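Basket on bedside cabinet: marking the top

skuron_22
Bedside cabinet, white, one drawer, open shelf above it. I keep a plastic basket on top for small things and the moulded base is scuffing the paint. Felt pads or a liner?
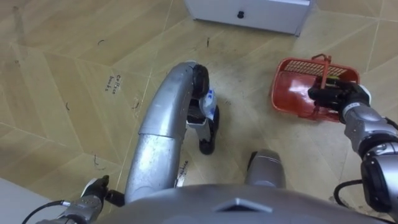
Red basket, grid sides, on the floor.

S. Varela
Felt. Self-adhesive, one per corner. I bought a sheet of 40 in September and they have held so far.

Engebretsen
Disagree. Felt collects grit and then you have sandpaper. Cut a cork mat to size — 3 mm is plenty.

skuron_22
The basket gets moved to the floor whenever I change the bed, so grit is a fair point. Clearance isn't an issue. 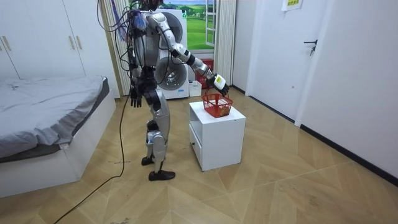 I'd also like to keep the drawer usable, so nothing overhanging the front edge. The knob is small enough as it is.

S. Varela
Then trim the cork 35 mm short at the front. I still say felt, replaced yearly.

Engebretsen
Or leave the basket on the open shelf, if it fits. Measure the handle up as well.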